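**22 de diciembre** – La distribuidora de envases Custent ha cerrado el periodo de pruebas de su nuevo catálogo de cuencos de papel para hostelería y comenzará a servirlo en enero. La referencia principal es un cuenco de 500 ml, sin tapa incluida, que se venderá en cajas cerradas a cafeterías, comedores de empresa y locales de comida preparada. La compañía mantiene hasta agotar existencias los formatos de poliestireno que todavía figuraban en su tarifa anterior.

Según la nota técnica remitida a los clientes, el cuenco pesa menos que el modelo al que sustituye y lleva el borde enrollado con un radio mayor. El cambio afecta sobre todo al apilado: con el borde antiguo, los cuencos tendían a encajar demasiado y el personal de cocina separaba dos o tres unidades a la vez. Custent ha modificado también el ángulo de la pared, de modo que entre un cuenco y el siguiente queda una cámara de aire. La contrapartida es una columna más alta. En una caja estándar caben ahora menos unidades y el coste de transporte por pieza sube ligeramente, extremo que la empresa reconoce en el mismo documento.

La fabricación corre a cargo de Clomar, que ha adaptado una de sus líneas de conformado. El recubrimiento interior es una dispersión acuosa suministrada por Lüthi, aplicada en una sola pasada antes del troquelado. El proveedor declara resistencia a líquidos calientes durante el tiempo habitual de consumo, aunque desaconseja el uso en horno y limita el microondas a ciclos cortos. Los cuencos con sopa o caldo no deben almacenarse llenos – la unión lateral es el punto más débil y empieza a ceder antes que el fondo.
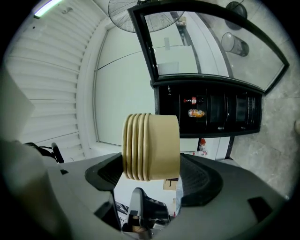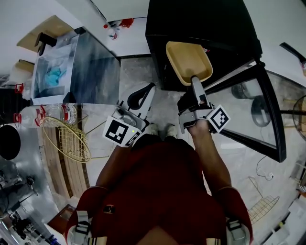
Las pruebas se realizaron en 81 establecimientos, la mayoría cafeterías con servicio de mediodía. Se registraron 219 incidencias, clasificadas en tres grupos: deformación del borde al colocar la tapa, humedad en la base y rotura de la unión lateral. El primer grupo fue el más numeroso. Clomar lo atribuye a una tolerancia excesiva en las tapas y no al cuenco, y ha corregido el molde correspondiente. Los establecimientos que conserven tapas de la serie de pruebas podrán cambiarlas sin coste durante el mes de enero, previa indicación del número de lote impreso en la caja.

En cuanto al residuo, la nota es más prudente que las de campañas anteriores. Indica que el material puede depositarse en el contenedor de papel cuando esté limpio y la ordenanza local lo permita, y evita el término «compostable». Custent explica que no dispone todavía de los ensayos necesarios para el compostaje doméstico y que no imprimirá ningún distintivo hasta tenerlos. La serigrafía personalizada queda igualmente aplazada; las tintas previstas dejaban marca en el cuenco contiguo al apilar.

La tarifa general incluye 1332 puntos de entrega. Los pedidos se gestionarán a través de Pimance, la plataforma que la distribuidora emplea para el resto del catálogo, con el mismo calendario de reparto y el mismo importe mínimo. Los clientes con contrato anual conservan el precio del formato anterior hasta la renovación. Quienes compren sin contrato pasarán a la tarifa nueva desde el primer pedido.

Quedan pendientes los dos tamaños menores, destinados a postres y salsas. Clomar ha terminado los utillajes, pero el recubrimiento presenta acumulaciones en el fondo cuando el diámetro se reduce – un defecto que Lüthi estudia resolver con una formulación menos viscosa. Custent no ha fijado fecha para esos formatos y pide a los clientes que no retiren de sus previsiones las referencias actuales.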